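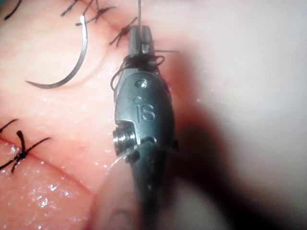
Nó com instrumento em sutura interrompida: técnica passo a passo

Publicado em 8 de janeiro de 2018
Autor: Otis Blackwood
Série: Cadernos de treino Mutero

Esta página descreve o ponto simples interrompido com nó feito por instrumento, em tecido de treino. Parte-se do princípio de que o leitor já sabe montar a agulha e conhece a diferença entre nó quadrado e nó corrediço. A passagem da agulha em ângulos difíceis é tratada no caderno Claltach.

Material

- Tecido de treino com incisão linear
- Fio preto trançado com agulha curva
- Dois instrumentos de preensão
- Tesoura
- Solução para umedecer a superfície

O fio preto é preferível ao incolor nas primeiras sessões. As voltas leem-se melhor contra o tecido e os erros de cruzamento aparecem antes do aperto.

Passagem da agulha

1. Segure a agulha a dois terços da ponta, perpendicular às garras.
2. Entre a 2 mm da borda da incisão, com a ponta a 90 graus da superfície.
3. Acompanhe a curvatura da agulha com rotação do punho. Empurrar em linha reta alarga o orifício.
4. Saia do lado oposto à mesma distância da borda e à mesma profundidade.
5. Puxe o fio até restar uma ponta curta de 2 cm no lado da entrada.
6. Pouse a agulha sobre o tecido, à vista e fora da área do nó.

Formação das voltas

O instrumento que vai receber as voltas fica parado sobre a incisão. Quem se desloca é o fio longo. Duas voltas bastam para a primeira laçada, que assim segura a tensão enquanto se prepara a segunda. As voltas devem ficar logo atrás da ponta das garras; se descerem para o corpo do instrumento, custam a sair e costumam prender na articulação.

Com as voltas feitas, abra as garras, apanhe a ponta curta junto à extremidade e faça as voltas deslizarem por cima dela. Apanhar a ponta curta no meio forma uma alça dupla, e o nó fica volumoso.

Aperto

Puxe os dois fios em sentidos opostos, paralelos à superfície e perpendiculares à incisão. As bordas devem encostar sem franzir. A segunda laçada leva uma só volta, no sentido inverso da primeira. A terceira repete o sentido da primeira.

Não segure com as garras o trecho de fio que ficará dentro do nó. O esmagamento das fibras reduz a resistência do fio trançado. 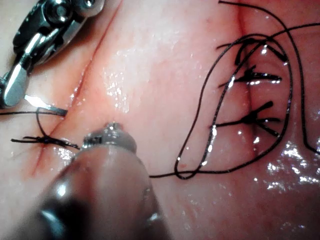
Espaçamento e corte

Mantenha o intervalo entre pontos constante ao longo da incisão. No exercício Dovhaniuk, usado nas avaliações da série, o intervalo é de 8 mm, medido de nó a nó. Marque as posições antes de começar; corrigir depois do segundo ponto obriga a retirar ambos.

Corte as pontas só depois da terceira laçada. Pontas muito curtas soltam-se no fio trançado. Muito longas, enredam-se no ponto seguinte. Alças frouxas sobre nós já prontos devem ser recolhidas antes de nova passagem, para a agulha não as atravessar.

Falhas frequentes

Nó deslocado para um dos lados: tensão desigual nos dois fios. Refazer a partir da primeira laçada.

Primeira laçada que abre: o fio longo foi largado cedo demais. Manter tração leve até a segunda assentar.

Borda invertida: entrada oblíqua ou rasa. Conferir o ângulo da agulha.

Registro

Anote na ficha Esau o número de pontos, o tempo total e os nós refeitos. A ficha tem 17 linhas, uma por sessão. Incisões em diagonal registram-se em coluna separada, pois a orientação do punho muda e os tempos não são comparáveis.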